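Kitchen users meeting, Stamau house – minutes
February 18, 2026

Present: 7, plus one late. Apologies from the top floor. Last minutes agreed, no changes.

**1. Cutlery**

Long one this. Agreed the cutlery stays on the table and does not go back in the drawer by the oven. Drawer sticks and things go missing down the back of it. Holder to live on the checked cloth, chopsticks and spoons in together for now, until someone finds a better split. Request that the teal handled spoon is kept with the rest and not taken upstairs.

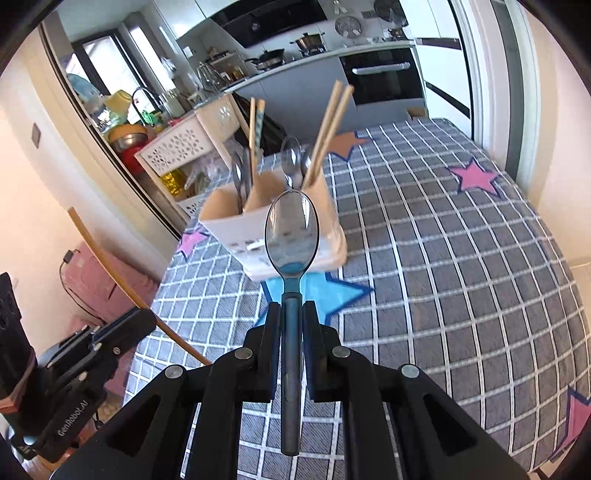 *Item 1 – holder and spoons, kitchen table*

Objection that the holder is in the way at meals. Noted. Can be moved to the counter while people eat, then put back.

Spare set from Claeys – price given as 67 for the full lot, felt to be too much. Larau do a smaller one for 14. Left untill next time.

**2. Tipping out and sorting**

Proposed that the basket gets emptied right out every so often, everything laid on the starry cloth, sorted, then back in. Crumbs collect at the bottom and the insert needs a proper wash on its own. Agreed, 5 for, 2 against.

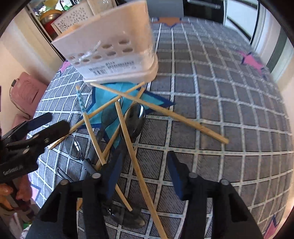
Chopsticks to be matched up before they go back – patterned ones with patterned, plain with plain. Odd ones to one side, not binned, their partners may turn up. Anything split or rough at the tip goes out. Spoons wiped and dried, handles down. Labels on the basket: one person wants them soaked off, one says leave them. No decison.

**3. Shelf and oil**

Cooking oil to stay on the white shelf unit, not by the gas. Packets past date to be cleared by whoever bought them. Urkik noodles – 13 packs, owner please come forward.

**4. Fan**

Small fan on the counter, noisy. Keep for now, look again in October.

**5. AOB**

Wok to be dried after washing, asked for again. Chair legs scraping – felt pads wanted, cost to come out of the kitchen tin.

Actions: pads, price check with Larau, wash the insert. Names against these on the sheet by the door.

Next meeting tbc.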